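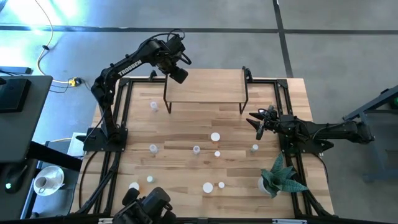

Butcher-block bench with the small white pieces spread out

Prullidwood Forum > Phones and Chat > Sticker packs

risley_2556
Has anyone used the Danen sticker pack? It went up in April. 100 stickers, all hand drawn, and you get older couples, wheelchairs and hearing aids. I bought it for the family chat.

vanbeekfan
Got it. The drawings are good but half of them are too small to read on my phone. I went back to the Van Beek set – 648 stickers and a search box.

risley_2556
Search is fair. But the Van Beek couples are all the same two faces with different hair.

moth648
Disagree, they added new faces in the last update. You have to delete the pack and load it again.

risley_2556
Did that. Same faces here.

vanbeekfan
Which version? Mine says 2.

risley_2556
Still on 1. I'll try again tonight.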